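Jun 1, 2018

I have been proofreading transcripts from my dining room for so long that I'd half forgotten there are buildings full of people doing the same work together. So when the Nambiar reporting school announced an open day, with a tour of the Kondari transcript office next door thrown in, I put my name down the same evening and then fretted for two weeks about what to wear. (Slacks and my good cardigan, in the end, and I was neither over- nor underdressed.)

## The morning at Nambiar

The school takes up one long floor above a dentist, and you can hear the drill faintly in the back classroom, which the students say they stop noticing by their second term. We were given coffee and a very decent cinnamon roll and put in with a speed class while they took a five-minute dictation. There were 28 of them, all ages, and what struck me most was how quiet it is! I learned on a machine that clacked like a typewriter falling down the stairs, and these new ones make hardly more noise than rain on a window.

The dictation was a mock cross-examination in a car accident case, with a medical witness who used every long word in the book. Afterward the teacher went over the drops on the board and talked about when to interrupt a speaker. Her rule is to do it early and politely, before the muddle grows, and I wish somebody had drilled that into the reporters whose pages used to land on my desk with "inaudible" sprinkled all through them.

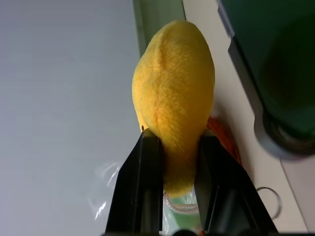

## Next door at Kondari

After lunch we walked over to the transcript office, where the scopists and proofreaders sit in two rows by the windows. They turn around 600 page orders without much fuss, and the production desk has a big paper calendar on the wall even though everything is also in the computer. I liked that.

We were shown how a job moves from the reporter's rough file to the scopist, then to proof, then back to the reporter for the certificate page. Their exhibit handling is much tidier than mine. Every exhibit is checked against the index before the proofreader opens page one – I have always left it until last, and I've paid for that more than once with a late night.

They keep a house word list, now up to 3,000 entries, mostly drug names, street names and the spellings of local firms. I asked whether freelancers could have a copy and was told yes, if we send in our own additions, so I have started mine.

## Getting there

Take the Durach exit and stay left. The lot behind the building fills early, but the one across the street was fine and cost me nothing. The next open day is in November, and I'd go again just for the dictation class. Bring a sweater for the back classroom.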